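ブルルキクス・キッチン演習

ブルルキクス・キッチン演習(Brurkix Kitchen Practicum、通称「ブルキチ」)は、プルティムバーグ工科学校(Pultimberg)のロボット工学課程で開かれている、双腕ロボットによる台所作業を題材とした通年の授業、およびその授業から育った学生競技の総称である。履修者は計算機上に組まれた仮想の台所で二本の腕を動かし、鍋や器、食材などを扱う課題に取り組む。課程の二年次に置かれた選択科目だが、他学科からの聴講も多く、校内では「いちばんお腹のすく授業」という愛称でも親しまれている。

概要

授業は毎年9月に始まり、前期を基礎演習、後期を班ごとの自由制作にあてる。定員は288名を受け入れる学年全体のうち20名で、希望者が上回った年には短い作文による選考が行われる。作文の題は長らく「うちの台所の好きな場所」で、技術的な知識を問うものではないのだが、これが案外よく人柄と観察眼を映すというので、担当教員のあいだでは今も大切に読まれている。

名称のブルルキクスは、演習で使われるシミュレーション環境の名に由来する。この環境は同校の学生有志が課外活動として書きはじめたもので、当初は積み木を並べる机がひとつあるきりの、ごく素朴な作りであった。そこに台所の調理台が加わり、器が加わり、やがて授業の教材として採用されるに至った。初期の積み木の机は今も環境の中に残されており、最初の授業では全員がまずその机に挨拶をする(実際には腕を一度振らせるだけである)という、ほほえましい習わしがある。

沿革

前身となったのは、校内の同好会「サリス」(Sallis)の週末勉強会である。サリスは実機の組み立てを好む学生の集まりであったが、部品の到着を待つあいだに動作の練習ができないかという声があがり、計算機の中で腕を動かす試みが始まった。待ち時間の慰めのつもりだったものが、いつのまにか本業の組み立てよりも人を集めるようになり、会の中では少々複雑な思いを抱く者もあったと伝えられる。

その後、同好会の資料をもとに教科書代わりの手引きが編まれ、課程の選択科目として認められた。初年度の手引きは手書きの図が多く、版を重ねた現在のものより読みやすいと懐かしむ卒業生も少なくない。2025年5月8日には手引きの全面改訂版が校内で公開され、課題の番号が整理されたほか、長年の誤記であった関節の呼び名もようやく統一された。

演習の内容

基礎演習は7つの課題からなる。はじめは片腕だけで器に手を伸ばす、つかんだものを持ち上げて静かに戻すといった小さな動作を扱い、進むにつれて両腕を同時に使う課題へと移っていく。履修者は手元の操縦装置で腕を動かして手本となる動作を記録し、それを学習用のデータとして制御プログラムに与える。プログラムが自分の手本をどう受け取ったかを見るのは楽しくもあり、気恥ずかしくもあるもので、ためらいがちに動かした人の腕は、やはりためらいがちに動くようになる。

中盤の山場とされるのが、調理台と鋳鉄のスキレットを使う課題である。スキレットは取っ手が長く、縁も低いので、腕の通り道をよく考えてやらないとすぐに手先がぶつかってしまう。片方の腕が作業をしているあいだ、もう片方の腕をどこに置いておくかも評価の対象で、手引きではこれを「待つ手の行儀」と呼び、まるまる一節を割いて説明している。 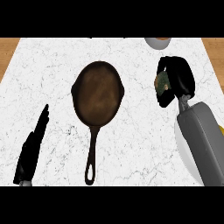
スキレットを使う課題のシミュレーション画面。右のグリッパーが緑色の小さな物体を挟み、左のグリッパーは何も持っていない。

調理台の見た目には、大理石風の模様をはじめいくつかの種類が用意されている。模様や色が変わっても同じように作業できるかを確かめるためのもので、履修者は見慣れた台で課題を終えたあと、別の模様の台でもう一度挑戦する。昨日まですらすらと動いていたプログラムが、台の柄が変わったとたんに所在なげにさまよいはじめることもあり、この経験を通じて見た目の違いがどれほど学習に響くかを身をもって知ることになる。

記録された動作はすべて共有の書庫に納められる。書庫には現在2128件の動作が収められており、履修者であれば先輩たちの手本を自由に閲覧し、自分の学習に組み入れてよい。成功した動作に加えて、つかみ損ねや取り落としの記録も残すことになっていて、失敗例ばかりを熱心に見て回る学生も毎年かならず現れる。書庫の記録には短い覚え書きを添えることができ、「ここで肘を上げておくと後が楽です」といった後輩あての親切な一言から、その日の昼食の感想まで、内容は実にさまざまである。

評価

成績は課題の達成度、動作の滑らかさ、作業日誌の三つを合わせてつけられる。達成度と滑らかさは環境が自動で採点するが、日誌は教員が一冊ずつ目を通し、余白に返事を書いて戻す。日誌の書式に決まりはなく、図を多く描く者、会話のように書き綴る者など、各人の流儀に任されている。動作がうまくいかなかった週でも、どこで困り、次に何を試すかが丁寧に書かれていれば、十分に高い評価が得られる。

ガジェゴス杯

後期の終わりには、履修者と一般の学生が班を組んで競う「ガジェゴス杯」(Gallegos Cup)が開かれる。名は会場となる校内の講堂にちなむ。各班には当日の朝に課題が知らされ、昼までに手本の記録と学習を済ませ、午後に大きな画面の前で披露する。採点の対象となるのは自律動作のみで、披露が始まってからは操縦装置に触れることができない。そのため班の面々は画面を見上げながら、思わず自分の手を前に出したり、首をかしげたりして腕の動きを見守ることになり、この様子を楽しみに観覧に来る人もほとんどの年で席が足りなくなるほど多い。

優勝した班には賞状と、講堂の食堂で使える食事券が贈られる。また、審査とは別に観覧者の投票で選ばれる「おかわり賞」があり、もう一度見たいと思わせた動作に与えられる。順位の振るわなかった班がこの賞を持ち帰ることも珍しくなく、ことに腕どうしが譲り合うような動きをした班は人気が高い。

実機との関わり

演習そのものは仮想環境の中で完結するが、希望者は後期に実機の双腕装置で同じ課題を試すことができる。計算機の中では気にならなかった物の滑りやすさや、照明の加減による見え方の違いに戸惑う者が多く、仮想環境で整えた動作をそのまま移しても、たいていは何らかの手直しが要る。サリスの会員はこの橋渡しの時期に相談役を務めることが多く、同好会と授業との縁は今もこうして続いている。

関連項目

サリス(同好会)
プルティムバーグ工科学校
ガジェゴス講堂
双腕ロボット
模倣学習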